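FOR IMMEDIATE RELEASE

May 31, 2026

Skudwood Conference Cross Country Championships Move to Kevano

Inero University and Cha College will serve as co-hosts; men's and women's teams to race the same course

KEVANO - The Skudwood Conference will hold its men's and women's cross country championships in Kevano this October, under a hosting agreement approved by the league's athletic directors at their spring meeting. Inero University and Cha College will share hosting duties. The meet will be run at the Kevano Fairgrounds and on the county land that adjoins it to the north.

All 11 member schools sponsor the sport and all are expected to enter full teams in both races.

The championships have rotated among campuses since the league was formed. Under that system the host school supplied the course, the officials' housing and most of the staff, and several members without a suitable course on or near campus passed when their turn came up. The agreement with Kevano ends the rotation for the length of the contract, which runs three seasons with an option for a fourth.

"Our coaches asked for a course that stays the same from year to year," the conference office said in a statement. "They wanted to know the hills, the footing and the parking before the season starts. Kevano gave us a written plan for each of those."

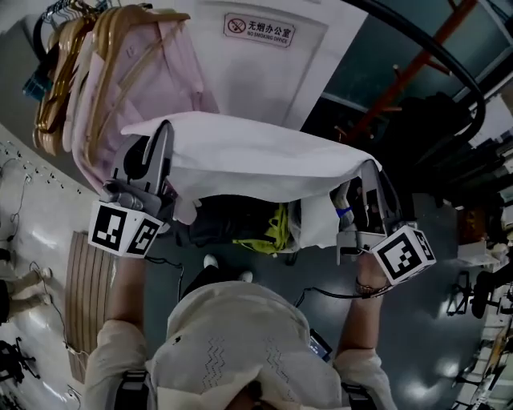

Kanako Sugawara said that a fixed site would help the smaller programs most, as they could send runners to see the course in September or during summer training and would know the cost of the trip well ahead of time. She added that she would still like to see the league look at a different site when the contract is up, so that schools in the western part of the conference are not making the long drive every season.

Travel was the main point of discussion at the spring meeting. The longest trip to Kevano falls to the conference's two western members, and the agreement sets aside part of the meet's gate and parking income to help cover one night of lodging for those teams. The amount will be set each summer. Teams within a morning's drive are not eligible.

Race Format

The men will race 10 kilometers and the women will race the same distance over the same loops. The women's championship has been run at a shorter distance until now. The change was requested by the women's coaches and passed without opposition. Several coaches asked that it take effect this fall so first-year runners could train for the longer race from the start of the season.

The women's race will go first. The men's race will start after the course has been cleared and inspected by the referee. Awards for both races will be given in the fairgrounds pavilion after the men's results are final.

Team scoring does not change. Five runners score for each team and two more may displace. The top 21 finishers in each race will receive all-conference honors, divided evenly into first, second and third teams. Ties in the team standings will be broken by the place of each team's sixth finisher, as in past years.

Unattached runners will not be allowed in the championship races. Inero University plans to stage an open race later in the day for athletes who are on a member school's roster but were not entered in the championship. Details of that race, including the distance, will be sent to coaches before the start of preseason practice.

The Course

The course begins on the infield of the old fairgrounds track, goes out through the north gate and makes two loops of county land before coming back to finish in front of the grandstand. The start is wide enough for every team to have its own box, and the first turn comes well after the opening straight. Coaches who walked the route this spring said the early straight was the feature they liked best, as crowding at the first turn was a complaint at two recent championships.

Most of the surface is mown grass. There is one short stretch of packed gravel behind the livestock barns and one place where the route crosses a paved service road. The largest hill is on the north side of the loops and is climbed twice in each race. The county will regrade the bottom of that hill over the summer, where water has been collecting, and will reseed the section in time for fall.
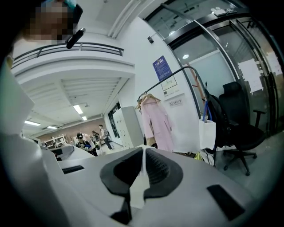 Footing at the road crossing was raised by both host schools during planning, and the county has agreed to lay temporary mats over the pavement from curb to curb. Runners in spikes will cross at close to full speed, the second time at the bottom of a grade. The mats chosen have fine ridges across the top and they will be staked at the outside edges and taped at the seams. Cha College used the same mats at its home invitational last fall and will supply the crew that puts them down. The crossing will be closed to vehicles from the time the first teams warm up until the open race is over.

Spectators will be able to reach the north hill on foot by a marked path that does not cross the race route. The grandstand will be open for the start and finish. Dogs are not permitted inside the fairgrounds on meet day, and this applies to the county land as well while races are in progress.

Hosting Duties

Inero University will handle entries, timing, results and medical coverage. Its athletic training staff will set up a tent near the finish and a second station at the base of the north hill. Visiting athletic trainers may work from either location and should tell the host staff ahead of time if they need table space or ice.

Cha College will be in charge of course setup, parking and the awards program. Students in its sport management courses will work the meet for class credit, as they have at the school's invitational. The college will also provide the public address announcer and the sound system in the pavilion.

The city of Kevano will provide traffic control on the two roads leading to the fairgrounds. Team buses will use the east entrance only. There are 30 bus spaces inside the east gate, and buses may stay in them for the day. Passenger cars will be directed to the grass lot on the south side. If that lot is too wet to use, cars will be sent to the lot at the Kevano middle school, and a shuttle will run between the school and the main gate.

Weather

The referee may delay either race for lightning or for unsafe footing. If the meet cannot be completed on the scheduled day, it will be moved to the next day at the same site. If only one race has been completed, its results will stand. The fairgrounds has agreed to keep both days clear each season for the length of the contract.

Course Preview

Member schools may train on the course by appointment beginning in late August. Requests should go through the Inero University cross country office, which will keep the calendar for the county. Groups are asked to stay off the regraded section of the north hill until it has been opened. A course map with elevation will be posted on the conference website once the summer work is finished, and a printed copy will be included in each team's packet.

The course will be open for walking and jogging on the afternoon before the championships. Spikes may be worn on the grass sections at that time. The mats will be in place by then so teams can try the crossing.

Tickets and Results

Admission will be charged per vehicle, with no charge for people who arrive on foot or by bicycle. Students from member schools will be admitted free with a current ID. Live results will be available on the conference website, and full team scores will be posted at the pavilion as soon as the referee has signed them.

About the Skudwood Conference

The Skudwood Conference sponsors championships in men's and women's sports for its member colleges and universities. Cross country is one of the sports in which every member competes.

Media who wish to cover the meet should request credentials through the conference office by the end of September. Photographers will be given a map of approved positions, and a vehicle will not be available to follow the races. Interview space will be set up at the west end of the pavilion.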